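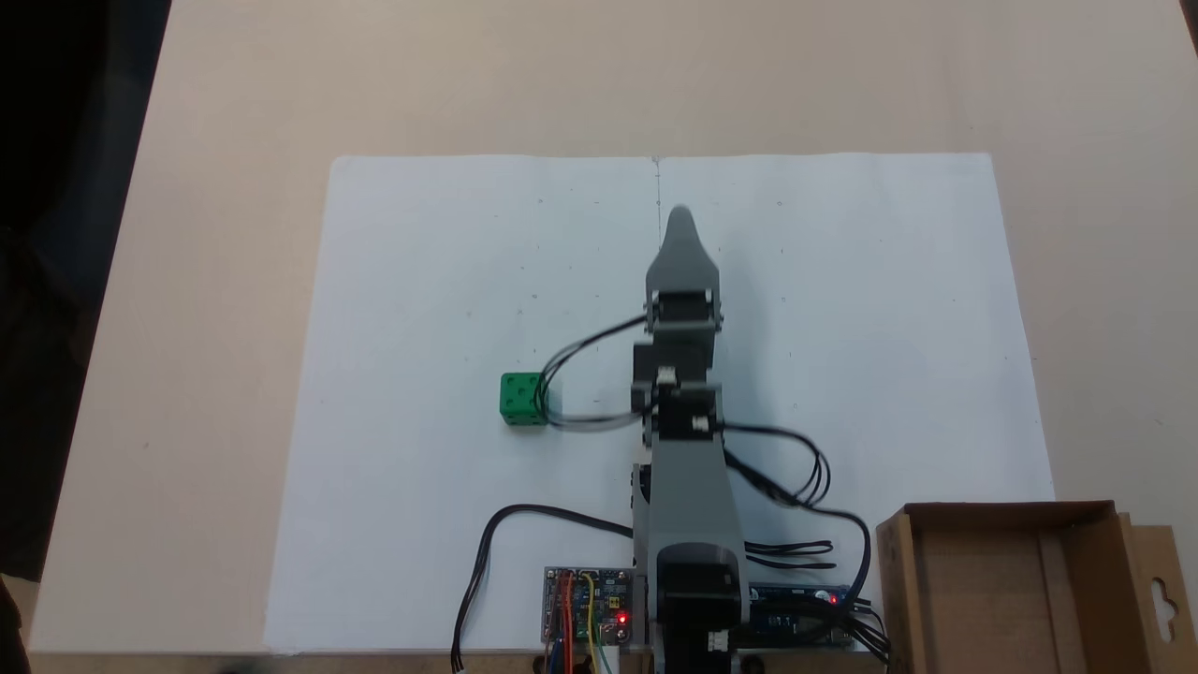 Rurnico Workroom Swaps Printed Table Mats for Plain Paper

June 2018

18 Shares
2 Comments

PATIK – The Rurnico workroom on Toom Street has taken up the printed mats on its shared tables and is putting down large sheets of plain white paper instead. Users mark the paper themselves in pencil and throw it in the recycling when it wears out.

The change started this spring at a few tables along the partition wall and will reach the rest of the room by the end of July, according to a notice sent to members.

The workroom covers 3775 square feet on the ground floor and rents table space by the half day. People use it for model making, small electronics, paper craft and repair work. The mats were bought when the room opened and had a grid of black lines printed on a green background. Members had complained for some time that the lines had faded in the middle, where most of the work gets done, and that the corners curled up and caught on sleeves.

New mats were priced over the winter. The lowest offer, from a supplier called Julix, would have used up most of the year's budget for furniture and fittings. Julix also sells paper by the roll, and the workroom ordered that.

Each sheet covers most of the front part of a table. A faint line down the middle, running from the back of the work area to the near edge, gives people something to measure from. After that it is up to whoever has the table. Some members rule a full grid. Others only put down dots and short ticks where they want a part to sit, which leaves the paper clean enough to see small things against it.

Small colored blocks have become the usual way to try out a layout before the real parts come out. At one table a green cube with round indentations or holes in its faces sat on a sheet dotted with pencil marks. The workroom keeps a tub of odd blocks by the door and members may borrow them, but many bring their own.

"Paper is cheaper and people can write on it, which they were doing on the mats anyway," the notice said.

Response has been mostly good. In a short survey at the front desk, members said they liked being able to see where they had left off, and several asked to take their sheets home at the end of a booking. The workroom says that is fine as long as the table gets a new one.

There have been complaints too. Paper tears if a heavy case is dragged over it, and it does nothing to protect the tabletop from a knife. Anyone cutting must now bring a board or borrow one at the desk. The workroom has 6 boards to lend and expects to buy more after the summer.

Tape was another sore point. In the first weeks some sheets were stuck down with packing tape that left a residue on the tabletops. Only masking tape is allowed now, on the corners, and it has to come off with the sheet.

The green mats have not all gone to waste. The better ones were cut down and given to a school in Patik, and the rest will go under the feet of the storage shelves.

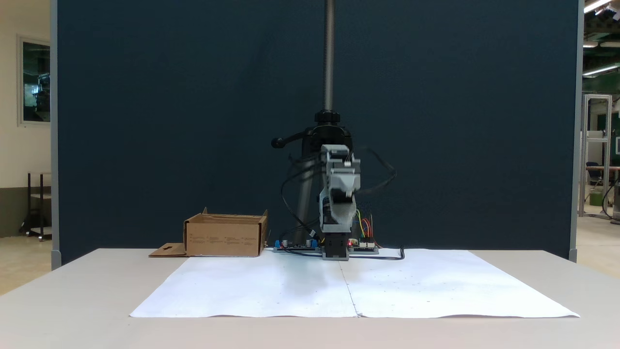

Boxes to Stay Off the Floor

The same notice has a few lines on packing. Parts often arrive in cardboard boxes, and members have been leaving the empties under the tables, where they block the aisle. Boxes in use may stay open on the tabletop beside the paper. Loose flaps and flattened pieces should be stacked by the back door before the end of each booking.

Flat cardboard is picked up every second week. Boxes that still have their printing and all four sides may be left on the reuse shelf for other members to pack their work in. Wet or greasy cardboard goes in the trash.

Members who want to keep a box at the workroom overnight need to write a name and a date on it. Unmarked boxes left at closing will be flattened.

The tables by the dark blue panels were among the first to get the paper. The remaining ones will be done in two rounds, working toward the street windows, and bookings will move to other tables while the old mats are lifted and the tops are washed. No table should be out of use for more than a morning.

Rental rates are not changing. One sheet is included with every booking, and extra sheets can be bought at the front desk.

Share this story
2 Comments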